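14th September, potting shed bench, Ellstead

Sowing notes first before I forget them. The second lot of winter lettuce went in this morning, 265 plugs in the old trays and the rest in the deep ones we got from Brosville. I ran out of fine vermiculite halfway down the third tray, so the back rows are covered with sieved compost instead. I've put a red label in those so we can see if it makes any difference — my bet is it won't, but I'd like to be able to say so next year.

Germination on last week's spinach is patchy again. I filled 800 cells and counted 671 up as of this morning, and the gaps are nearly all along the edge nearest the door. Ekene Tijani thinks it's draught, I think it's me being stingy with the hose at that end. We've swapped the trays round and we'll see who has to make the tea.

The compost mix: I went back to two parts green waste, one part leaf mould, one part sharp sand, and a couple of handfuls of the worm stuff per barrow. It feels much nicer in the hand than August's mix, which set like a brick if you let it dry (I broke a dibber in it!). There's a bucket of the old mix under the bench if anyone wants it for the squash bed. Please don't use it for seed.

Wesia kale: potted on, all of it, into nines. Roots lovely and white, no sign of the fly. The Aliyu peppers are still going in the far tunnel and I can't bring myself to pull them while they're colouring up like this, even though the bed is meant to be claytonia by now. I'll give them until the first properly cold night and then they're coming out, no arguing.

Slugs — went round with the torch last night and got a horrible number off the pak choi. The wool pellets are doing nothing that I can see. The boards laid between the rows are working a treat though, just flip them over first thing and let the ducks in.

To do: wash the 400 empty cells stacked by the tap, mend the flap on the cold frame, ring round about straw, find out where the good secateurs have gone (again). Garlic needs splitting before the end of September and I'd love some company for that one, it's a long sit.

Water butt by the shed is down to the last third. Go easy.
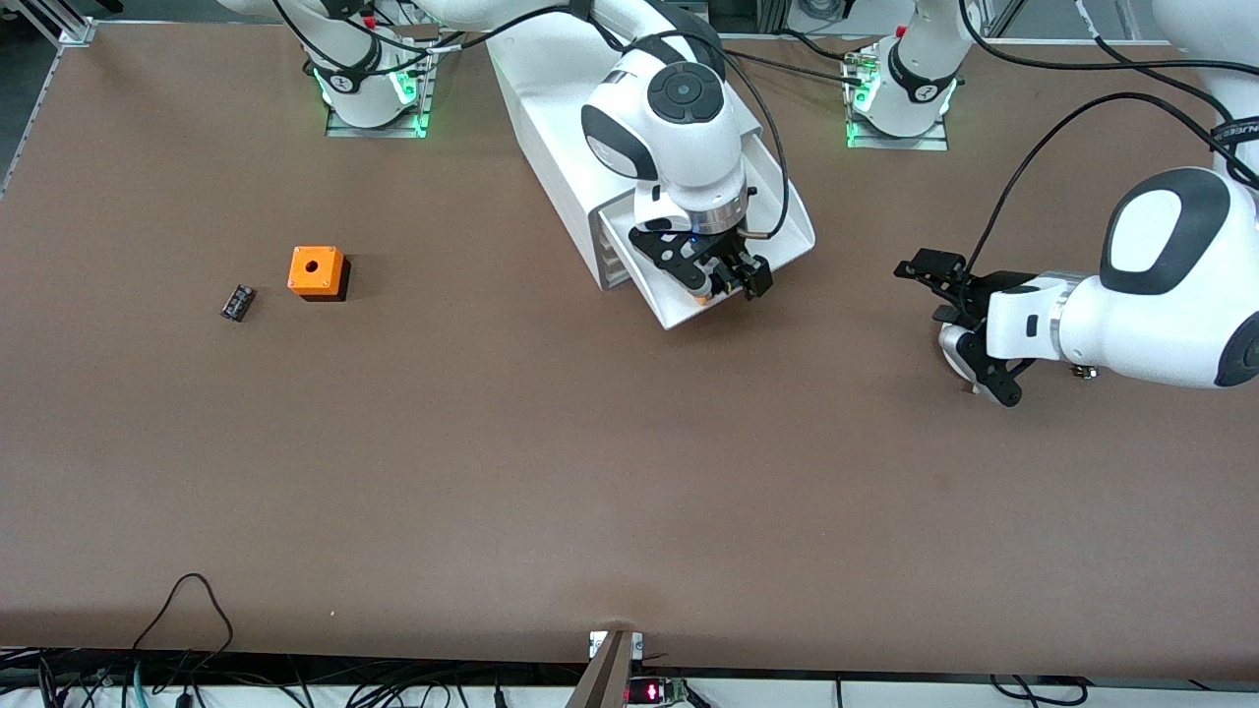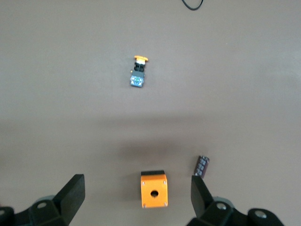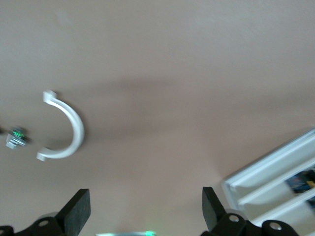

Tabletops, three views. Orange cube in the first, yellow-orange button in the second, curved white piece in the third.

Ellstead growers' notebook | Contact us | © Ellstead | Back to top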